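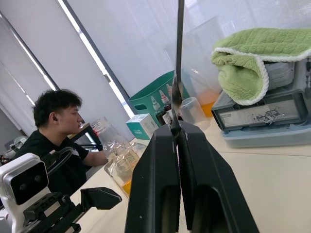 Fruit drinks on a long white table

I have been meaning to write up my fruit drink afternoons for ages, and as it's Sunday and the kettle is on, I may as well start now. It all goes back to Hadiza Usman, who brought a jug of something cold and orangey to a lunch in April and then wouldn't tell any of us what was in it! I've been trying to get near it ever since.

My notebook says I've tried eight versions so far. The best had 143 ml of orange juice, a good squeeze of lime and far more ginger than I'd have dared on my own. Chukwuemeka Nwachukwu thought it needed salt (just a pinch, he's right, annoyingly) and Kylie Doolan wanted it sweeter, but then Kylie wants everything sweeter, bless her.

I do like a long spoon for this sort of thing. A teaspoon is hopeless in a tall bottle, and you end up with sticky knuckles and half the ginger still sitting at the bottom.

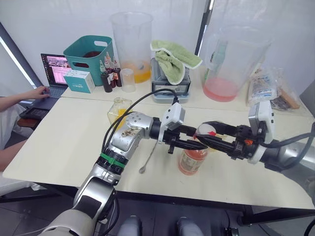 The orange drink, with the bar spoon lying next to it.

My other bit of advice is to write down what you pour as you go along. I used to trust my memory, and that's how I lost version five, which everybody loved and I have never managed to make again. Now I keep a spreadsheet, and Osaze Adeyemi teases me about it every time he comes round.

Pouches are handy if you're taking drinks on a picnic, by the way. They squash into a bag beautifully and take up next to no room on the way home. Do leave a bit of space at the top, though, and check the cap twice.

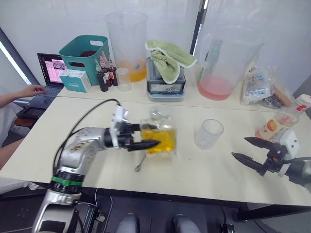 Yellow liquid in a clear pouch, and the measuring cup close by.

Next on my list is something with pineapple, if I can find a ripe one. Chiamaka Okoro has promised me her mother's recipe, and I'll put it up here once I've had a go at it.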